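Section 4: Packing and Returning Your Tomier Dehumidifier

Keep the carton your unit came in until the warranty period ends.
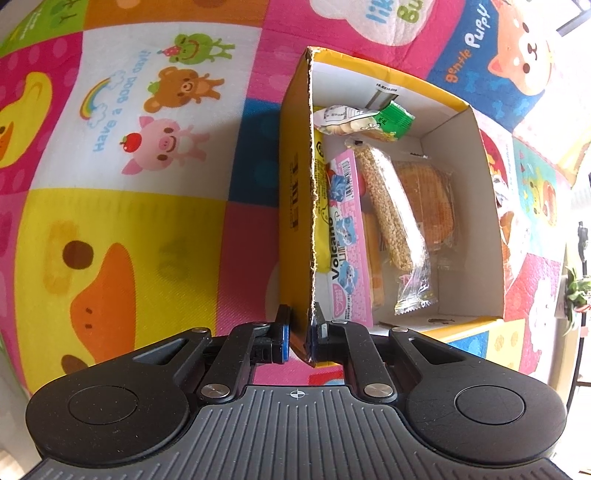 The original carton and its two foam end caps are made to fit the Tomier and will protect it on the way back to the service center. If you no longer have them, order a return pack (part 1931) from the parts desk or use a double-wall carton of similar size with at least two inches of padding on every side.

Before you start

You will need packing tape, a soft towel, a small Phillips screwdriver and your return number. Return numbers are given out by phone or through the Service page of your account. Parcels that arrive without one are set aside and can take several extra weeks.

CAUTION: Unplug the unit before you do any of the steps in this section. Do not pull on the cord.

4.1 Draining the unit

1. Turn the unit off at the control panel and wait for the fan to stop.
2. Unplug the cord from the wall outlet.
3. Slide the water bucket straight out and empty it.
4. If you use the continuous drain hose, unscrew it by hand and hold the end over a sink until it runs clear. Put the cap back on the drain port.
5. Leave the unit standing upright for 24 hours with the bucket out.
6. Dry the bucket and the bucket bay with the towel.

NOTE: Water left in the base pan can reach the control board if the carton is tipped. Damage of this kind is not covered.

4.2 Packing

1. Wind the cord and fasten it to the hooks on the back.
2. Put the bucket back in and tape it shut with one strip. Do not tape over the grille.
3. Remove the four casters with the screwdriver and put them in a small bag. Tape the bag inside the bucket bay door.
4. Set the lower foam cap in the carton with the deep side up.
5. Lift the unit by the side handles and lower it in. It weighs 47 pounds, so have a second person help.
6. Fit the upper foam cap and close the flaps.
7. Tape the center seam top and bottom, then run tape across both ends.

If you are cutting a carton down to size, score the fold lines first and keep the walls at one height so the flaps meet. Old labels should come off or be covered completely.

4.3 Shipping

Write the return number on two sides of the carton in large print. Mark the top with an arrow. The carrier must keep the unit upright - ask for this when you book the pickup.

Send to:
Vlachopoulos Appliance Service
Attn: Gemma Mellor, Returns
1619 Ikergate Road, Dock 209

Do not include the remote control, the drain hose or spare filters unless you have been asked to.

4.4 When the unit comes back

Let it stand upright for four hours before plugging it in. Refit the casters, check that the bucket slides freely, and run the unit on High for one hour. If the fault light comes on, go to Section 6.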